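Speaker notes: building a hand-held gripper in a shared workshop
Pekenside evening talks, 11/28/22

Start with who I am, keep it short. I rent half a bench at the Pekenside workshop. I repair pumps for a living and had not built anything of this sort before May.

Say what the thing is. It is a gripper you hold in your own hand, with a camera on it. You pick things up with it, the camera records what the fingers do, and later an arm can be taught from the recordings. The arm is next year's job. Tonight is only the hand-held part.

Parts. The body is printed. I printed it four times. The first one split along the grip when I did up the screws, and the second was too fat for anyone with small hands. Pass the split one round if I remember to bring it. The third was fine but I had put the rail holes in the wrong place.

The rail came from Cledix, cut to length. They were quick. The finger pads are a soft print and I change them when they go shiny. Mention that the total spend was 410 pounds, not counting the prints I threw away. Someone will ask about time. I did not keep a log of hours.

The fingers. Spend longest on this bit. Both have to close at the same rate or the object gets shoved sideways. My first linkage had too much play in it. I used the Ruiz-Ortega layout after that, where the two fingers share one rail, and the play mostly went. Draw it on the board. Do not try to explain it with hands, it didn't work last time.

Snack packets. They are a good test because they are light, they slide, and the middle gives way when you squeeze. Too little grip and the packet turns. Too much and you have crumbs. I aim to hold them upright between the pads, then put them down without letting the bottom edge fold. The oat crisps one is a fair size for it.

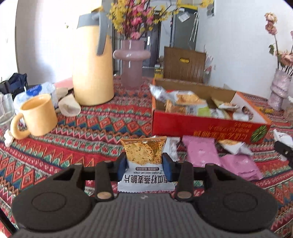 Lyle Whitlock asked at the run-through why I bother with packets at all when wooden blocks would give cleaner numbers, and he said he would want to see blocks first and food second. My answer is that I did blocks in May and they were too easy. A block goes where you push it. Be polite about this if he asks again.

Recordings. So far I have 2,272 clips. Of those, 2,162 are usable. The rest have the fingers out of view or the camera came loose. Explain that the camera mount is held by one screw and that I ought to have used two. Will change it in the next print.

Working on a table with other things on it is slower than working on a bare one, and I would still do it. The fingers are wider than you think when they are open. You learn to come in from the side that has room.

Software. Plarkero does the sorting of clips. I wrote a small script to rename the files. Do not show the script. If pressed, say I will put it on the workshop drive.

Things I would do differently:
Buy the screws in one length.
Print the grip with the ribs running across from the start.
Label each clip the same evening.

Leave ten minutes for questions. Let people have a go with the gripper afterwards. Spare pads are in the tin with the blue lid. Ask for them back.

Comments (3)

Marsh_End
Good talk. Which filament did you use for the pads? Mine tear at the corner after a week or so.

benchfour
I had a go at the end and found the trigger stiff. Would a lighter spring upset the closing speed?

Tilda
Is the script on the drive yet? I looked under Pekenside and under talks and can't find it in either.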